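Recolección de demostraciones: ¿cuántos episodios por tarea y cuánto variar la mesa?

Preguntado por Mercedes Huaranga
6 de abril de 2022
Etiquetas: imitación, dos brazos, datos, teleoperación

Buenas tardes a todos. Antes de todo, pido disculpas por mi español, no es mi primera lengua y escribo despacio.

Trabajo con una mesa de dos brazos y grabo demostraciones por teleoperación para entrenar una política de imitación. Las tareas son sencillas: doblar un paño, mover un paño doblado a otro lugar, poner frutas y verduras en una bandeja. Desde marzo tengo 1,275 episodios guardados con Ivaten, que es la herramienta de grabación que usamos en el laboratorio. Todos los episodios tienen la vista superior y las vistas de las muñecas.

Mi problema es el siguiente. En la tarea de la bandeja, la política funciona bien cuando los objetos están cerca de los lugares donde yo los puse durante la grabación. Si muevo el tomate una distancia como la de una mano, el brazo va al lugar antiguo y cierra la pinza en el aire. He probado entrenar más tiempo y el resultado es el mismo. Con los paños ocurre menos, pero también ocurre.

Mis preguntas son:

¿Es mejor grabar más episodios de la misma tarea, o menos episodios pero con más posiciones?

¿Debo eliminar los episodios en los cuales el operador duda o corrige el movimiento? Tengo bastantes de esta clase, porque al comienzo éramos 4 operadores y ninguno tenía experiencia.

¿Conviene dejar en la mesa objetos que no participan en la tarea, o primero se debe aprender con la mesa limpia?

Agradezco cualquier consejo, también si es solamente una parte de la respuesta.

3 respuestas

Respuesta de Sheyla Huanca (aceptada por la autora de la pregunta)

Hola, Mercedes. Lo que describes nos sucedió también en el proyecto Giraldo. La política no miraba el objeto, repetía una trayectoria media. Antes de grabar más, dibuja sobre un plano de la mesa todas las posiciones iniciales del tomate. En nuestro caso, el 85 % de los inicios caía en la misma esquina, aunque los operadores estaban convencidos de que ponían las cosas al azar. Las personas no somos buenas para hacer azar.

Nosotros lo resolvimos con una lista impresa. Un script elige la posición y el giro de cada objeto, y el operador los coloca según la lista antes de iniciar el episodio. Es más lento, y al principio es aburrido. Con cada nueva sesión mezclamos también el orden de las tareas.

Sobre las correcciones: yo las conservo, si el episodio termina bien. Enseñan a recuperar después de un error pequeño. Elimino los episodios donde el operador se queda quieto mucho tiempo, porque la política aprende a quedarse quieta también. Puedes recortar solamente las pausas, pero entonces revisa que los tiempos de las cámaras siguen sincronizados. A mí se me desplazaron en 29 episodios y lo encontré muy tarde.

Sobre los objetos extra: sí, desde el comienzo, pero que cambien. Si la planta está siempre en el mismo lugar, puede convertirse en una referencia y tú no lo sabrás hasta que alguien la mueva.

Respuesta de Laltar

más datos. siempre más datos. con mil y pico para varias tareas te quedas corta

Respuesta de Triveser

Estoy de acuerdo con la primera respuesta, agrego una cosa sobre las vistas de muñeca. Revisa si el objeto se ve en ellas justo antes del agarre. Muchas veces la otra pinza lo tapa, y la política debe decidir sin información. No es necesario descartar estos episodios, pero sí conviene saber qué parte del total son.

Otra prueba fácil: entrena sin la vista superior y compara. Si el resultado casi no cambia, el modelo no la estaba usando.

Comentario de Mercedes Huaranga

Muchas gracias a los tres. Hice el plano de posiciones y Sheyla tiene razón, mis tomates están casi todos en el mismo lugar. Tengo vergüenza pero también alegría, porque ahora sé qué corregir. Agrego dos vistas de mi mesa: la primera de arriba, con los paños; la segunda de muñeca, con la bandeja.

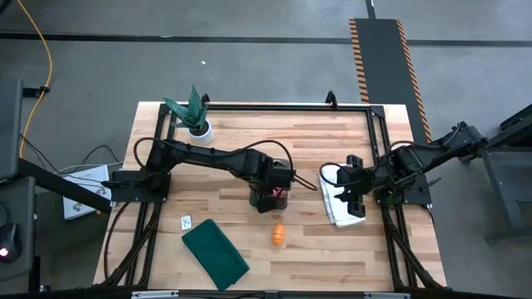
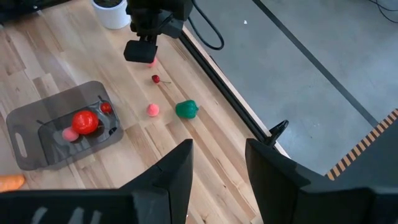 Robótica y automatización > Aprendizaje por imitación

En la segunda vista se observa lo que dice Triveser: la pinza del otro brazo tapa en parte un objeto rosado pequeño. En cambio, el tomate grande de la bandeja se ve completo. Voy a contar en cuántos episodios pasa esto y lo escribiré en esta misma página.

Sobre la planta, voy a cambiarla de lugar entre sesiones. Me queda una duda para Sheyla: ¿el script elige también qué brazo comienza, o esto lo decide el operador?

Comentario de Sheyla Huanca

El brazo lo decide el operador, pero con una regla fija: comienza el que está más cerca del objeto. Si cada operador usa su criterio, tendrás dos soluciones distintas para la misma posición, y la política se confunde.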